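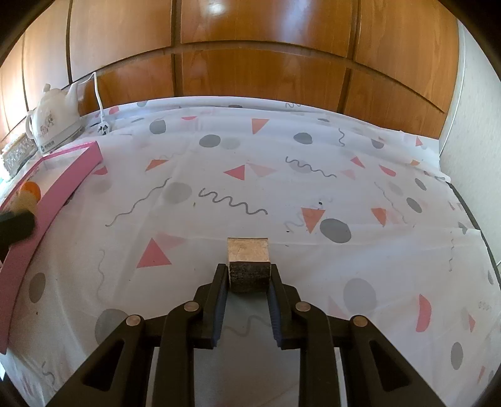 3. Clearing a work area on the table

The Teuber sorting tray is sold as fitting "any kitchen table." Measure yours before you believe it. Small things get left out on the cloth, and a wood block or a kettle plug lying flat takes up more room than the packaging allows for. The leaflet asks for 600 mm of clear cloth beside the tray. We managed with less, but reaching across was awkward.

3.1 Unplug the kettle and move it to the back of the table, behind the tray.
3.2 Lay the plug on the cloth where you can see it.
3.3 Set the tray along the left side. Left-handed users should reverse this, whatever the leaflet says.

CAUTION: Do not sort food next to a kettle that has just boiled.

4. Sorting fruit and vegetables

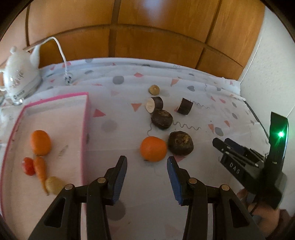
Photo: Grultley Home Guides

4.1 Put everything on the cloth first. Leave the tray for last.
4.2 Move firm items over one at a time. A carrot and a potato can share the tray with citrus for an hour or so.
4.3 Check tomatoes for splits before they go in beside anything hard.
4.4 Keep root ends and scarred pieces on the cloth until you decide whether to use them.

NOTE: The leaflet claims the tray holds 16 items. That may be true of radishes. With potatoes, stop when the floor is covered.

NOTE: We saw no benefit from the optional Ultton liner. Wipe the tray and let it air dry.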